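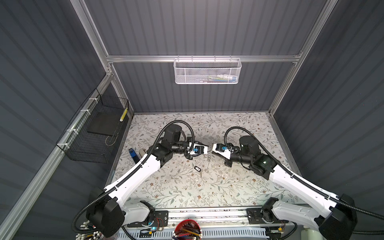 Nazmiye Dönmez has moved house nine times and says she was bad at it every time. This has not stopped people from paying for her advice. Her newsletter on living in small apartments goes out from a one-bedroom in Prerville, where we met in September and where I was offered the good chair, meaning the chair.

"People think they need more room," she told me. "They need to stop buying fondue sets."

She bought hers for a dinner party in the Lonness years, when she rented 710 square feet and felt like a duchess. It has been used once. It has been moved four times.

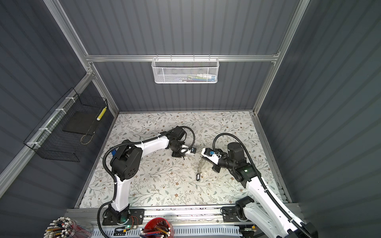
The newsletter has 2,167 subscribers, one of whom is her former landlady, Anwara Uddin. Uddin writes in after most issues. "She corrects my memory of the plumbing," Dönmez said. "I print the corrections. She was there, and she had the wrench."

I asked about the famous rule, the one that limits a household to 100 kitchen objects. She looked pained. "I made it up on a train. Do forks count? I still get letters about forks."
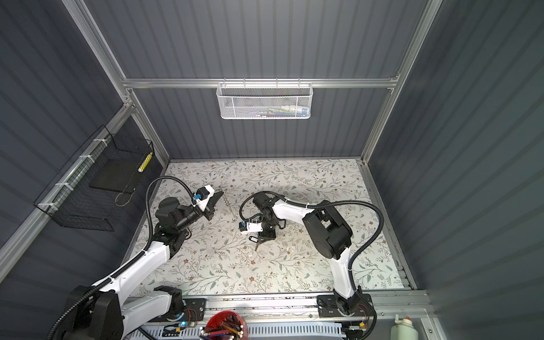 Walls are the subject she warms to. Most renters, she says, treat them as a place to hang one sad print and then pile everything on the counter. Her own view is that anything light should go up. A white mesh basket hooked over a bar, with small things showing faintly through the holes, pleases her more than any cabinet. "With a cabinet you can lie to yourself," she said. "I had one in Lonness. I found three jars of cumin in it."

Would she ever take a bigger place? She thought about this for longer than I expected.

"If somebody gave me one," she said. "I'd be unbearable about it."

Recent items
The couch that wouldn't turn the corner
Readers write: more about forks
A weekend in Plekia with one bag
Letters from a landlady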